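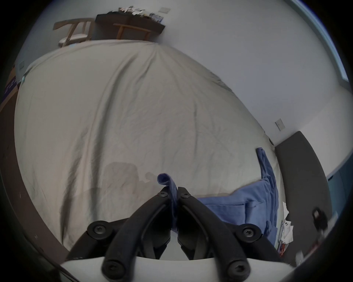 シーツの上の青い衣類を把持した手持ちグリッパー。布の折り返しが指先の間から上に出ている。

Flokska 技術ギャラリー
布製品操作ソフトウェア「Nurkoter」

Flokskaソフトウェア部では、衣類やリネンなど形の定まらない物体を扱うための認識・計画・制御ソフトウェア「Nurkoter」の開発を進めております。本ページでは、手先カメラから見た把持の様子を掲載し、関連するソフトウェアの構成と現在の開発状況をご紹介いたします。掲載内容は11月10日時点のものです。

写真について

広角の手先カメラでは、左右の指と把持対象が同じ視野に収まる一方、直線であるはずのベッドの縁や壁の境界は大きく湾曲します。Nurkoterの認識部は、画像を平面に展開し直すことなく、湾曲したままの画素座標で処理を行います。展開処理を挟む方式も6月まで並行して評価しておりましたが、周辺部の解像度低下により袖口や裾の検出が不安定となったため、現行版では採用しておりません。

淡い色のシーツには深いしわが多数あり、衣類の輪郭と紛らわしい線が画面全体に現れます。さらに、指先の左側にはグリッパーの影が落ちています。認識部にとって、しわの線、影の縁、衣類の縁の三者を区別することは、色の違いが明瞭な場合であっても容易な課題ではありません。

ソフトウェアの構成

認識
入力画像から、布の縁、折り目、縫い目、ならびに指で挟むことのできる候補点を推定します。候補点には、位置のほかに、挟む方向と推定の確からしさが付与されます。確からしさが設定値を下回る候補は計画部に渡されず、視点を変えて再度観測を行います。縫い目とポケットの縁は外見が似ており、両者の取り違えは現在も主要な誤りの一つです。

計画
計画部「Yeh」は、候補点の一覧を受け取り、接近経路、把持後の持ち上げ方向、および次に観測すべき視点を決定します。衣類全体の三次元形状を復元することは行わず、観測された部分のみを用いて短い動作列を生成し、一動作ごとに見直す方式をとっております。袖や裾が本体の下に隠れている状況では、形状の復元に要する計算時間に見合う効果が得られなかったことによるものです。

制御
指の開閉は位置指令と力の上限値の組で指定します。薄手の布を1枚だけ挟む場合と、折り重なった布を挟む場合とでは適切な閉じ幅が異なるため、制御部は閉動作の途中で指の変位を監視し、布の厚みを推定しながら停止位置を調整します。下に敷かれたシーツを同時に挟み込んだと判定した場合には、指を開いて上方に退避し、計画部に再計画を要求します。

記録と確認
記録確認ツール「Wemside」は、手先画像、指の開き幅、手先の位置姿勢を共通の時刻で並べて表示します。時刻のずれは学習結果に直接影響するため、読み込み時に自動で検査し、許容値を超えた記録には警告を表示します。警告の付いた記録は削除せずに保管し、学習用の一覧からのみ除外しております。

手持ちグリッパーと共通形式

ソフトウェア部では、手持ちグリッパーによる記録と、ロボットアームによる記録を同一の形式で扱っております。関節角度は手持ちの記録には存在しないため、共通形式では必須項目とせず、手先の位置姿勢、指の開き幅、画像の三つを基本としました。アームに固有の情報は付属ファイルに分離しています。

この形式により、認識部と計画部はデータの取得手段を意識せずに学習および評価を行うことができます。ただし、手持ちで可能な動作がアームの可動範囲に収まるとは限りません。変換時には到達可能性の検査を実施し、範囲外の区間には印を付けたうえで、制御部の評価からは外しております。

評価項目

現行版の評価手順書には113の確認項目を定めており、そのうち14項目が布の把持に関するものです。主な内容は次のとおりです。

・衣類の縁としわの線の判別
・グリッパー自身の影を衣類と誤認しないこと
・下のシーツを挟み込んだ場合の検出と退避
・折り返した布を挟んだ場合の厚み推定
・周囲に紙類や包装材などの小物がある環境での候補点選択
・指が視野の中央を遮る場合の追跡の継続

各項目は条件を固定して100回ずつ実施し、途中で設定を変更した場合は初回からやり直すこととしています。評価に用いる設定ファイルは版番号を付して保存し、後日同じ条件で再実施できるようにしております。

生活環境を想定した試験では、作業対象以外の物品が視野に入ることを前提とします。椅子、机上の書類、壁のスイッチといった背景は、候補点の推定に影響を与えないことが求められます。背景を覆った状態での試験は初期の動作確認に限り、正式な評価値としては採用いたしません。

現在の課題

未解決の事項として、次の2点を開発計画に登録しております。

一つは、把持中の遮蔽です。閉じた指先は対象の一部を隠すため、挟んだ直後から布の状態を画像のみで判断することが難しくなります。指の変位から得られる厚みの推定値を併用しておりますが、滑りの初期段階を検出するには十分ではありません。

もう一つは、衣類の同一部位の追跡です。持ち上げや移動に伴って布の見え方が大きく変わるため、観測の間隔が空くと、同じ袖を別の部位として登録し直す場合があります。Yehの次期版では、直前の動作から予測した位置を照合に用いる方式を試験する予定です。

担当者より

認識部担当のAwuor Nziokaは、しわの扱いについて「しわを取り除いてから認識するという考え方もありますが、私たちはしわのある状態を標準の入力と位置づけています。整えられた布だけで学習したモデルは、実際の寝具の上では候補点を過剰に出す傾向がありました」と述べています。

Wemsideの保守を担当するPak-hei Shekからは、利用部署に対し、記録の開始前に指を一度全開にし、続いて全閉とする操作を省略しないようお願いしております。この操作は開き幅の基準値の算出に使用しており、欠落した記録は読み込み時に保留扱いとなります。

掲載情報

分類：ソフトウェア／認識・計画・制御
対象：布製品の把持
関連ソフトウェア：Nurkoter、Yeh、Wemside
編集：Flokska ソフトウェア部

写真および本文の転載をご希望の場合は、掲載媒体名、使用目的、掲載期間を明記のうえ、広報窓口までお申し込みください。写真の色調の変更、一部の切り抜き、文字の重ね合わせを行う場合は、事前に校正紙またはそれに準ずる資料のご提出をお願いいたします。技術的な内容に関するお問い合わせは、ソフトウェア部の受付フォームにて承ります。

ギャラリー一覧へ戻る
ページの先頭へ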